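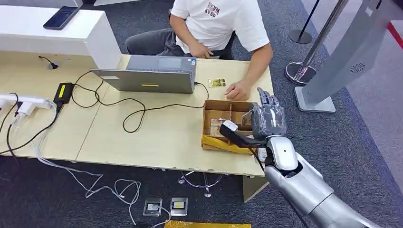

Le club où l'on apprend à un robot à trier des cartes

Il est dix-sept heures passées et je suis assise dans un coin, mon manteau sur les genoux, à regarder une main mécanique tenir une carte au-dessus d'un carton à compartiments. Elle ne la lâche pas. À côté de moi, un étudiant retient son souffle, et je m'aperçois que moi aussi ! Une carte, franchement, on a tous déjà rangé une carte dans une boîte. Eh bien, essayez donc de l'expliquer à une machine.

Le club s'appelle Skisance. Ne me demandez pas d'où vient le nom, j'ai eu droit à deux versions qui ne se ressemblent pas (dans l'une il est question d'un séjour à la neige, dans l'autre d'une faute de frappe). Ses membres sont étudiants en mécanique, en informatique, et l'une vient même de lettres modernes, section qui m'est chère. Ils préparent le concours Trumham, catégorie manipulation, et depuis février ils ne parlent plus que de cartes, de sachets et de cartons.

Le principe, tel que je l'ai compris : chaque équipe reçoit un lot de 324 petits articles plats, à prendre un par un, à identifier et à remettre dans le bon compartiment. Tout ce qui est plat est une horreur pour un robot. Une balle, un gobelet, ça se saisit sans trop réfléchir, m'a-t-on juré. Une carte posée sur une table, il faut d'abord glisser quelque chose dessous, ou la pousser jusqu'au bord, ou appuyer juste ce qu'il faut pour qu'elle se soulève. On m'a fait essayer avec des gants de ski. J'ai tenu trois cartes et j'ai demandé un café.

Dans la salle, il y a toujours quelqu'un derrière l'ordinateur portable et quelqu'un qui surveille le bras, et les deux se parlent sans se regarder. « Plus haut. » « Là ? » « Non, plus haut que ça. » Ça peut durer une demi-heure. J'avais imaginé des lignes de code qui défilent, des cris de victoire, enfin le cinéma, quoi ! On passe surtout beaucoup de temps à chercher une rallonge et à enjamber les câbles. J'ai d'ailleurs appris à marcher ici comme on marche dans une chambre d'enfant, en levant bien les pieds.

Ce qui m'a le plus étonnée, c'est le carnet. Un vrai, en papier, avec une couverture qui a connu des jours meilleurs. Chaque essai y est noté à la main : l'heure, l'article, la façon dont la prise s'est passée, et puis une colonne « humeur » que quelqu'un a ajoutée pour rire et que tout le monde remplit maintenant très sérieusement. Le soir de ma visite, on en était à l'essai 197. Humeur : « soupe ». Je n'ai pas osé demander.

Et puis il y a le scotch orange. Le règlement du concours impose des zones marquées au sol, dont le robot doit tenir compte quand il se déplace, et le club a donc passé une soirée entière à coller des bandes sur la moquette, à les décoller, à les recoller droit (enfin, presque droit).
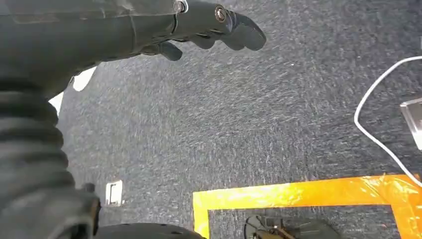
Je les ai entendus débattre de ces bandes avec une passion que je réservais jusqu'ici aux recettes de gratin. Faut-il que le bras reste haut quand on passe près de la zone ? Est-ce qu'on replie les doigts pendant le trajet ou est-ce qu'on les laisse détendus, prêts à servir ? Les mécaniciens veulent replier, les informaticiens préfèrent ne toucher à rien puisque ça marche. L'étudiante en lettres, elle, a proposé de voter, et tout le monde a fait semblant de ne pas avoir entendu.

Côté argent, le club se débrouille. Stelico, une petite entreprise de la région, prête du matériel et paie les trajets, et le prix Ó Ceallaigh, décroché l'an dernier avec un projet de bras qui arrosait les plantes, a couvert le reste. Les plantes vont bien, merci pour elles, j'en ai rapporté une bouture à la maison.

Je leur ai posé la question qu'on pose toujours : à quoi ça sert ? J'ai eu des réponses sur la logistique, sur les bibliothèques, sur les pharmacies, toutes très bien. Mais celle que j'ai notée et soulignée est venue du plus jeune, entre deux bouchées de madeleine : « Moi, je voulais juste voir si on y arrivait. » Voilà quelqu'un avec qui je pars en vacances quand il veut.

Le club accueille les curieux en fin d'après-midi, y compris ceux qui, comme moi, n'ont jamais rien soudé de leur vie. Il suffit de pousser la porte et de dire bonjour. Apportez des madeleines, il n'en restait plus quand je suis partie.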